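Desk Finds, Page 14: Small Goods on a Plain Table

I keep this gallery for household odds and ends that claim to be better than the cheap version. Most of them aren't. The Seleo catalog gave a whole spread to soap dishes in March, with the word "airflow" on it more times than I cared to read, and Ridgeway followed with a spread of its own. I have owned plenty of soap dishes and never felt a breeze off one.

The pale green kind with a grid of little drainage holes is the sort I get the most mail about. Readers swear by it. I'm willing to believe the holes let water through - that is what holes do - but the water still has to go someplace, and the catalogs get very quiet on that point.

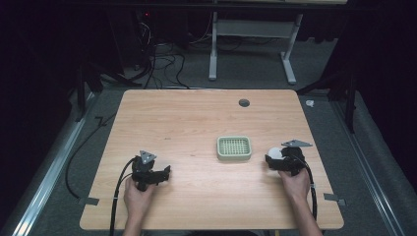
Color is the other selling point, supposedly. Stevis charges extra for anything that isn't white, and a reader in Ukosier wrote to say the green "calms the sink." Maybe it does. I'd want to see it after a month of hard use and a bar of the cheap stuff before I agreed.

As for the raised middle and the solid rim, I can see the thinking. A rim should keep drips from running over the side. It also gives old soap a nice corner to harden in, and I have scraped enough corners with a butter knife to hold a grudge.

Letters are welcome, but please keep them short. The last one on drainage ran to 2000 words.

Page updated 17 Feb 2001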